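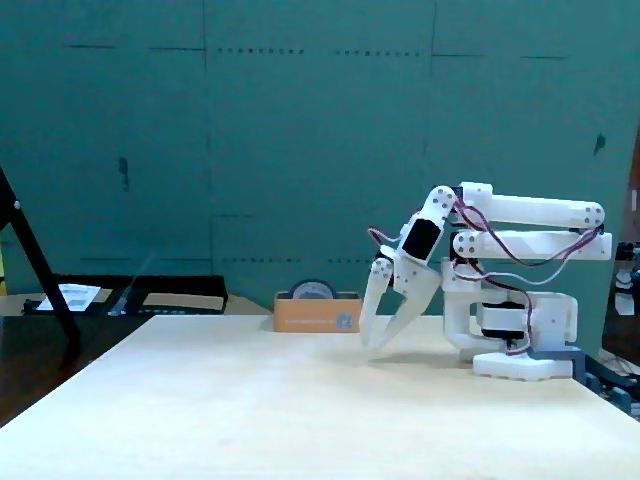 Heating oil FAQ

I get the same questions every fall, so I wrote my answers down. I've heated with oil for years and run the Kosby neighborhood buying group, which orders from Orkance.

When should I fill up?
I like May. Everybody's thinking about lawn chairs, and the delivery trucks have time for you! Prices can still surprise you, but I'd much sooner be surprised in May than in a January cold snap.

What's the smallest order?
Orkance won't come out for less than 70 gallons on its own. If you join a group order, you still need room for that much in your tank.

How low can I let the tank go?
I call at a quarter full.

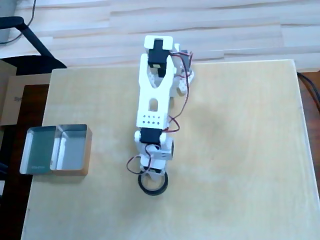
Josée Beaudoin wrote in to say she waits until an eighth and has never run dry, but she has a small house and a wood stove going most evenings. Fair enough - I'd still call earlier if oil is all you've got.

Is a new tank expensive?
Mine was $899 for the tank alone, and the install was another $400 (plus a long afternoon of moving junk out of the basement).
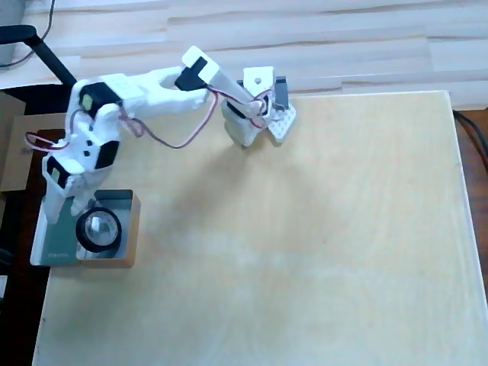

Get the old one hauled away on the same visit if you can. I didn't, and it sat by the garage all winter.

Can I lock in a price?
Yes, once a year, for up to 300 gallons. Anything over that is billed at the day's rate. Ask for Mervin Melnyk when you call and he'll read you both numbers.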